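Chapter 3
Containers and Where to Display Them

A plant shop sells two things at once: the plant and the pot it goes home in. Many new owners spend most of their first budget on plants and treat pots as an afterthought. Pots do not wilt, though, and they can sit in stock through a slow August without losing value. This chapter covers how to choose a range of planters, how to arrange them on the sales floor, and how to price them.

The examples come mainly from Vonside, a garden and home store managed by Yakubu Danladi. When Danladi took over the planter department it carried 503 different items. Most were brown or gray, and they were stacked one inside another by size. Customers had to unstack them to see them. He cut the range to 40 items and gave each one its own place. In the following year the department sold 1,694 planters, its best result up to that time.

Danladi groups planters by shape first and by color second. Planters of the same basic shape and close to the same height go side by side on a low platform, so that a customer compares color and pattern only. One patterned piece is placed among the plain ones. Large planters stand directly on the floor, where their full outline shows and where staff do not have to lift them down.
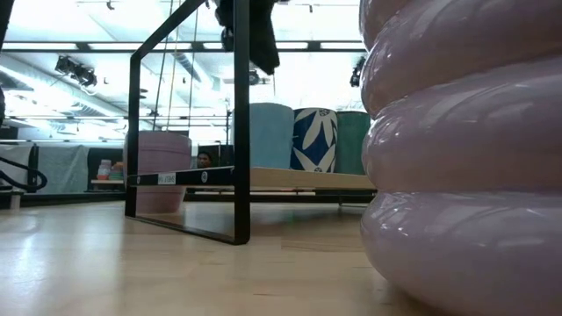 3.1 Shape and Surface

The planters sold for indoor use fall into a few basic shapes. The cylinder is the most common. It fits against a wall, takes a standard nursery pot, and is easy to line up with others. A rim that flares slightly makes it easier to grip. Ringed or bulging shapes, such as the lavender planter built up in four rounded rings, take more floor space and are usually sold singly.

Surface matters as much as shape. A glossy finish picks up the store lights and draws attention from a distance. It also shows dust and fingerprints, so it must be wiped often. A matte finish is quieter and needs less care during the day, but scuffs can be hard to remove.

Before reading on, visit a store near you and note which planters are at floor level and which are raised. Keep your notes. You will need them for the floor plan exercise in section 3.4.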